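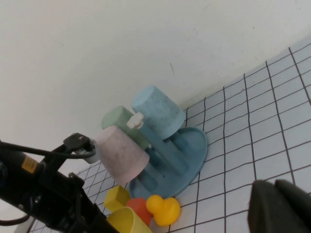
Dresine Cups and Clutter

README, second revision

Dresine is a set of teleoperated tabletop demonstrations recorded with a single arm, a two-finger gripper and a camera at the wrist. The tasks are small domestic ones: take a cup off a drying rack, hang a cup back on a drying rack, pick up a toy, put the toy down somewhere that isn't the floor. If you came for warehouse logistics, you have clicked the wrong folder.

The recordings were made in June at our room in Jamusville by people who had, between them, 2 working chairs. Edgars Krūmiņa did the rig and the recording software. Loan Đoàn and Amr Berrada drove the arm. Sawsan Khalaf wrote the task sheet and checked every episode against it, which made her briefly unpopular. Vojtěch Hudec maintains this file and is to blame for its tone.

What's in it

There are 7 tasks. Each has its own folder, and each folder has a plain text file called task.txt with the instruction exactly as it was read to the driver. Some of those instructions are ungrammatical. We left them that way, as people will type worse things at your model.

rack_take – remove the named cup from the rack and set it on the surface
rack_hang – pick up a cup and hang it upside down on any free peg
rack_swap – take one cup off, put another one on
toy_lift – grasp the named toy and raise it clear
toy_place – move the named toy to the named side of the rack
toy_in_cup – does what it says, when it works
clear_front – move everything in front of the rack out of the way

The props are a blue plastic rack with a round base and pegs, cups in light blue, pale green, pale pink and yellow, a rubber duck, a yellow block and an assortment of other small toys that got shuffled between episodes. Yes, a lot of it is yellow. "Pick up the yellow one" appears in the task sheet 2 times, and both drivers asked which. Their questions aren't recorded, but their hesitation is.

How an episode goes

The driver gets the instruction, the recording starts, and the driver has 66 seconds. The limit was Edgars's idea. Early tests without one produced some very patient demonstrations in which a cup approached a peg at the speed of continental drift, and policies trained on them learned mostly to hover.

Each episode stores wrist video, joint positions, gripper opening and the driver's commands, all on one clock. Gripper opening runs from 0 (closed) to 1 (open). It is measured, so a closed grip on a duck does not read 0. Please don't file that as a bug. Amr already did.

Episodes are not trimmed. The start usually has a second or so of nothing while the driver finds the controls, and the end has a bit of drift – cut these yourself if they bother you.

What the wrist camera sees

Less than you'd like. The camera sits close to the fingers, so the wide moments, with the rack, the clutter and the wall behind it all in view, come on the approach. Once the gripper is down near the surface, the picture is often mostly tabletop, with the object of interest crowded over to one side. 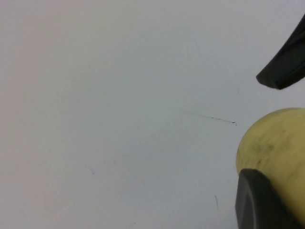 Close range at the wrist: two fingertips, part of a yellow object, and plenty of pale surface.

We thought about dropping frames this empty and decided against it. A model running on a wrist camera will spend a good part of its life looking at views like this, and it may as well get used to them. The scratches and smudges on the surface are real and we did not retouch them. Loan's view is that a sufficiently motivated network will learn to navigate by them, so if your results look too good, test on another table.

Orientation is whatever the wrist was doing. The wall and the gridded surface can meet at a steep diagonal, and we have not rotated anything to make it look tidy. Fingers, bracket and cable come into the view too. Mask them if you like, but mask per frame. Vojtěch tried one fixed mask for the lot and removed several cups from history.

Labels

Every episode has one of three outcomes in outcome.txt:

done – the end state matches the instruction
partly – something useful happened but the end state is wrong
no – see the video

The label was set by Sawsan after watching the episode through. The driver's opinion was not consulted. Cups that ended up hanging crooked but stayed put count as done. Toys that arrived on the correct side after rolling there under their own power count as partly, a ruling that took most of an afternoon and is still disputed by Amr.

Failures are kept in the same folders as everything else. If you want only clean demonstrations, filter on done. We found the partly episodes useful for training recoveries, where the driver misses, backs off and tries again.

Known problems

The pale cups are hard to tell apart when one hangs behind another. A few instructions name a color that is barely visible from the starting pose.

rack_hang is heavily lopsided. Both drivers preferred the same side of the rack and neither will say why.

In 25 episodes the commands lag behind the video. They are listed in lag.txt. We have left them in because the fix on our side made other ones worse.

There is no depth and no force sensing. Contact has to be guessed from the picture and the gripper opening, which is also how the drivers did it.

toy_in_cup has more no than done. The ducks of this world are not cup-shaped.

Splits

Use the split files provided. We split by session, so that near-identical layouts don't land on both sides. The first revision split at random and gave wonderful numbers, all of which we have withdrawn.

Use and credit

Free for research and teaching. Please name the set and the revision when you write it up. The loader in tools/ was adapted from the one we wrote for Berska, our previous set, and a few variable names still say so. Renaming them breaks the reader for old files – ask us how we know.

Corrections to labels are welcome. Send the episode number, the outcome you think it should have, and a sentence of argument. Sawsan reads them all and changes her mind at a rate we would describe as measured.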